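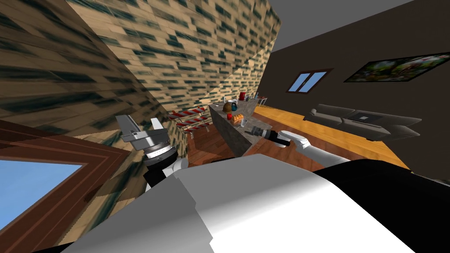
## Informe de avance: recuperación de hornos de pan en el valle de Asine

Periodo: de marzo a julio
Para: Subbarao Warrier, Fundación Pichon
De: Fidelina Huamán, coordinación

Estimado Subbarao:

Te escribo con muchas ganas, porque el semestre ha dado más de lo que pedíamos en la propuesta. De los 10 hornos comunales previstos para esta fase, 4 ya cuecen pan otra vez y otros tres tienen la bóveda cerrada y esperan el revoque. El de Illau fue el primero en encenderse, a las cinco de la mañana, con medio pueblo en la puerta y una fila de bandejas que llegaba hasta la fuente. ¡Salieron 99 panes en la primera hornada!

### Obra

Yhon Cuervo dirige la cuadrilla desde abril. Decidió desmontar la bóveda de Illau por completo y volver a levantarla con el barro de la quebrada alta, que aguanta mejor el fuego que el del río. Nos costó nueve días más de lo calculado, pero la pieza quedó preciosa y no ha abierto ni una grieta en los primeros encendidos. En los demás hornos solo se cambió el piso y se rehízo la boca.

Queda pendiente el tiro del horno de abajo, que sigue devolviendo humo cuando sopla viento del norte. Yhon quiere subir la chimenea medio metro antes de tocar nada más.

### Talleres y recetas

Las jornadas de masa madre han reunido a 343 personas, contando escuelas y adultos. Ulises Marulanda lleva las de los mayores y ha recogido, de paso, un montón de recetas que no estaban escritas en ninguna parte: el pan de anís de las bodas, la torta de maíz pelado, unas roscas duras que se llevaban al pastoreo y duraban dos semanas. Tenemos grabadas las conversaciones y transcrita más o menos la mitad.

Con las escuelas vamos más despacio. El horario de tarde no funcionó — los niños de las veredas se quedaban sin transporte — y desde junio hacemos la sesión a media mañana.

### Presupuesto

El gasto va por debajo de lo previsto en leña y por encima en acarreo de piedra. Nuno Calado, que lleva las cuentas, propone pasar el sobrante de la primera partida a la segunda. El total aprobado no cambia. Necesitaríamos tu visto bueno por escrito para hacer el traspaso antes de cerrar el trimestre.

### Lo que sigue

- Revocar las tres bóvedas cerradas, si las lluvias lo permiten.
- Empezar el horno de Skolville, que tiene el solar limpio y los adobes secándose.
- Terminar las transcripciones y elegir las recetas del cuaderno.
- Acordar con cada barrio los turnos de encendido y el aporte de leña.

El cuaderno nos tiene muy ilusionados. Ulises ya probó las roscas del pastoreo con dos harinas distintas y con la de cebada quedan estupendas. Te mandaremos el primer borrador en cuanto esté maquetado, junto con el detalle de facturas.

Un abrazo grande de todo el equipo,

Fidelina Huamán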